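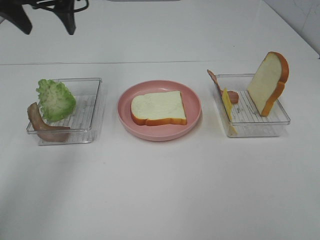 Bread on the plate, the rest in the trays.

05/11/2018

Budget post. Sorry. Numbers due at Hodstead by the end of the week and I think better when I'm typing at someone, so you lot are getting it.

Short version for anyone on their phone. We have one sandwich table. We want two. I have been told there is money, I've been told how much, and it isn't two tables' worth if I buy everything the way I bought it last time. So the job is working out which things the second table really needs and which ones I bought in a panic.

Starting with the arm. Rarik have quoted and it's the same arm, same mount, delivery 11 weeks. Was 12 when I asked in October so that's going the right way. I'm not haggling over the arm. Tried it on the first one, lost a month, saved enough for a decent lunch. The quote goes in as it is.

Where it gets silly is everything under the arm line. I went back through last year's receipts (carrier bag, bottom drawer, don't write in) and added up all the stuff that wasn't in the original plan. Cable clips, a longer power lead, bolts in the right length after the bolts in the wrong length, tape, more tape, a second lot of play food when the first lot turned out to be a different size from the catalogue. £937. Not one item on there over forty quid, I'd have sworn it was a couple of hundred all in. Elie Boutros in accounts had sworn it was more, so he's happy.

This time there's a line for it. "Sundries" always gets crossed out so I'm calling it fitting and consumables and putting the whole 937 in. If it gets trimmed it gets trimmed.

Play food then. People laugh at it in meetings and then it's the thing that stops work. You want spares of all of it and you want them from the same batch. I'm asking Obeidat for 40 sets. They sell by the box and the price drops at that point, and a box will do both tables. Bread, lettuce, meat, cheese. Don't need the tomatoes, they come anyway, they roll.

Trays and plates, nearly free, buy plenty. Clear trays are fine as they are. I did look at posh ones with dividers from Polmont and the dividers would of made it a different job altogether, everything sat up neatly in its slot, and real kitchens don't look like that. Slices hanging over the side is what we want. Crossed off.

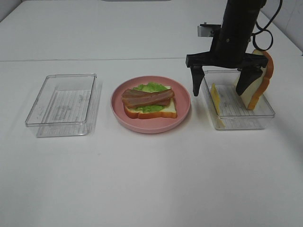

Fingers are the bit of the budget I keep getting wrong. Last time I put in one pair and figured that was that, it's two bits of black plastic basically, how much can you need. Well. Look at what they get asked to do on one sandwich. The cheese is a thin slice on its edge against the side of the tray, lettuce is all frill, and the bread is stood nearly upright at the other end with one finger pressed flat on its face. Long tapered shape is good for getting down inside a container, less good if someone has closed them on the rim. So, spares in the plan from day one, as their own line, and a second shape to try on the bread. And while I'm moaning, the cables. Great loops of it off the side of the wrist. I want a proper guide on the new arm and I want one retrofitted on the old one too, and I've priced both, and it is less than I spent on tape.

Table tops. White again. I did price a grey one, thinking it would show the marks less, but then the two tables don't match and every comparison we make has a "yes but the grey one" attached to it. White. Same supplier, same finish, both sections, ask them to write down what the finish is called this time becuase last time they didn't and neither did I.

Lights, no change. Even and bright, cheap fittings, two spares.

Things I'm leaving out on purpose:

A second gripper unit on the shelf. Would love one. Too dear, and Rarik say they'll do a loan unit if ours goes back for repair. Have that in an email. Must print the email.

The service contract. First year is covered. I know, I know. It goes in next year's ask and I've put a note in the diary.

A nicer chair. Maybe next time.

Which leaves the thing I can't price, someone's time to set it up. The first table I put down as two days. Wasn't. I've put two weeks for the second and said it's one person full time on nothing else, and I fully expect a phone call about that. My answer is going to be the carrier bag.

Anyway total is under, just, if Obeidat hold their price. If they don't I lose the spare lights and the second finger shape, in that order. Quote's good until the end of the month.

Comments open if you've bought anything similar and got stung. Particularly cable guides, I've only found the one make. Right, spreadsheet.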